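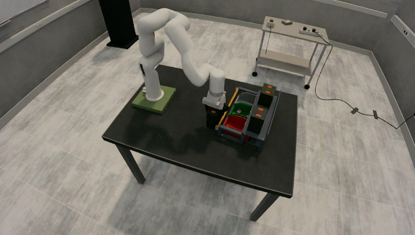
Figure 2. Simulated layout of the packing cell, with the arm placed above a black box beside the organiser rack.

4.2 Sizing the equipment request

The budget for the Wulton site was prepared in August, before any hardware was ordered, and was based on the layout modelled in Stirnex. Three items made up most of the cost: the arm and its gripper, the table, and the rack with its bins. In the model the arm is fixed to a square mounting plate near the back of the table, and the rack takes up the right half of the top (Figure 2). The request therefore specified the table and rack together, so that a change in the size of one would be reflected in the price of the other. Spare bins were entered as a separate line.

Quotations were sought from Ledero and Gezer on the same terms. Both were asked to price 5 cells and, as an option, 8. Delivery and fitting were to be stated separately, together with some 80 hours of operator training. Annual running time was set at 576 hours per cell for the purpose of estimating maintenance. Power and cabling were charged to the building budget and are excluded from Table 3.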